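Onemach opens orders for its garment-folding cell, and yes, there's finally a price list

Hello from Onemach! I'm Idalina Rocha, I look after sales and planning here, and I get to write this one myself because our press person is on leave until October.

As of 21st May we're taking orders for Zusik, our folding cell for small laundries and clothing resale shops. The first run is 80 units. You can buy one outright or lease it by the month (most of the shops I talk to want the lease, and I would too). Either way the quote covers delivery, setup and two days of training for your staff.

Before you call me, please measure your floor! The cell needs 173 inches of clear wall, and I've had some very sad conversations with people who had the money ready and a boiler in the way. Set aside something for spare fingers as well. They wear, and a shop folding 400 pieces a day should put them in the yearly budget from the start.

Li-hua Kong, who runs our folding work, adds: "Send us your awkward stuff. Anybody can quote you for towels."

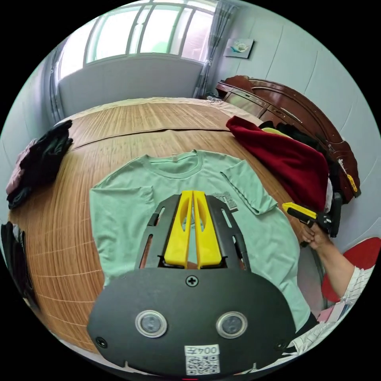
T-shirts are what most buyers ask me to price first, so they're the base package, and everything else is an add-on. When you fill in the planning sheet, tell us how your shirts reach the table. One spread flat, face up, with the neck tag showing inside the collar goes in the cheapest line of the quote. A crumpled heap goes in another line, and that one costs more.

Tzavaras is handling orders in Europe, where Kári Þorgeirsson is the person to ask for. Everyone else gets me. Planning sheets are free, and I answer my own phone.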